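Utidum by Meinrad Ortner: does the timeline hold up?

pwlimsakul
Finished the ebook, 582 pages. The inspector leaves Harb on the night ferry and is interviewing the harbor pilot at 6 the same morning. Chapter one puts the crossing at nine hours. Did I miss something?

l_auer
You missed the clock change. It is mentioned once, page 186 of the paperback.

pwlimsakul
A clock change accounts for one hour. The gap is larger than that.
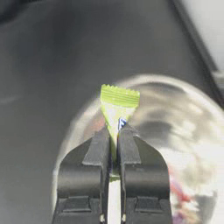
Khải Lý
Section moderator, Crime and Thrillers

Please keep the killer's name out of replies. Spoilers go in the Zadness thread.

On the timeline: the ferry log in the appendix gives a departure of 20:40, so nine hours lands at 5:40. It works without the clock change.

l_auer
The appendix is only in the second edition. The first has him boarding after midnight, and a reader shouldn't need a corrected log to follow the alibi.

rwyss
Disagree. The alibi depends on the pilot's statement, and the crossing time never enters into it. The weak part is the coroner, who changes her estimate with no new evidence.

pwlimsakul
Mine is the first edition, then. Three stars. The coroner didn't bother me.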